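Teaching a robot to take apart your old PC, one memory stick at a time

Áine Hanrahan talks with her hands. Bad habit for the job, she says, when your hands are also driving a robot.

"I scratched my nose in the first week and the arm went straight into a shelf," she says. "You learn to clutch out first. Foot pedal. Then nose."

Hanrahan runs the demonstration bench at Rinthorpe, a small electronics recycling shop on the edge of Ternville. Old office desktops come in by the pallet. Somebody has to open them and get the good stuff out — memory, processors, drives — before the rest goes to shred. Since September she has been showing a robot how.

No code, or not much. She holds a controller, watches a monitor, and does the task herself through the arm. Every run gets recorded. What the wrist camera saw, where the joints were, how far the fingers were open. Then the whole pile goes into training overnight and in the morning they see what the arm picked up from it.

The target is 400 good runs per task. Memory removal is at 133.

"People hear 133 and think that's a morning's work," she says. "It is not. A good run is slow. And I throw out a lot."

What makes a bad one? Hesitation mostly. If she hovers over a latch trying to make up her mind, the robot learns to hover. She played me one from early on where the arm dithers over a board for what felt like forever. Painful to watch. "That's me," she said. "That's my personality in there."
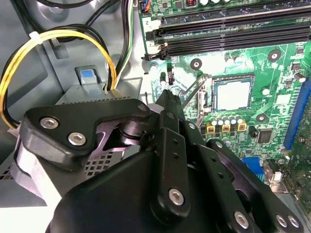 The socket is the part that scares everyone. Pins, a lever under spring tension, a cover that likes to jump. For now the rule is that the gripper can travel over that area but doesn't press on anything in it. Memory latches first, then cables. The lever comes later, if it comes.

"I'd like to say we have a plan for the lever," Hanrahan says. "We have a lot of opinions about the lever."

Hollis Van Dusen has most of them. He came over from the hand teardown line, where he spent 8 years with a screwdriver, and he now splits shifts with her on the controller. He was not keen at the start. Still isn't, some days.

"With my hands I can feel when a clip is about to let go," he says. "With this thing I get nothing. A little buzz. So you do it by eye, you look for the latch to move."

There is another way to do it, and they use that too. Put the arm in free mode, grab it by the wrist, and walk it through the motion. Van Dusen prefers this. Hanrahan doesn't, for a dull reason — your own fingers end up in the camera view, and the robot won't have fingers in its view when it works alone.

"We argued about that for a week," she says. "So now by hand is for the big moves, getting in and out of the case without hitting the power supply. Anything small is remote."

Getting in and out is harder then it sounds. Cases are tight. Cables flop over wherever they want to and no two machines are wired the same. The software they use, a package called Zala, lets her tag runs by how messy the case is, and she's been hunting for messy ones on purpose. Clean cases teach it clean cases.

How is it doing, though? On the last test it opened the latches it was asked to open 78 percent of the time. Hanrahan won't call that good. On a board layout it hadn't met before it was worse, and she didn't want to give me that number.

Van Dusen did want to but she gave him a look.

The gripper has been rebuilt as well. The fingers it came with were too fat to get near a latch, so they went to a narrow pair from Prokopenko, a local machine shop, and re-did a chunk of the early recordings becuase the old ones no longer matched. She sounds tired just talking about that.

I asked whether I could try. Sure, she said, and set me up over a scrap board. Pedal down, squeeze, move. I missed the latch, missed it again, then shoved the board sideways across the bench. Van Dusen laughed. Hanrahan reached over and hit delete.

Next up is drives. Four screws, a bracket and a connector that sticks. She figures she'll start on it once memory is past 400, and Van Dusen has already asked to do the screws.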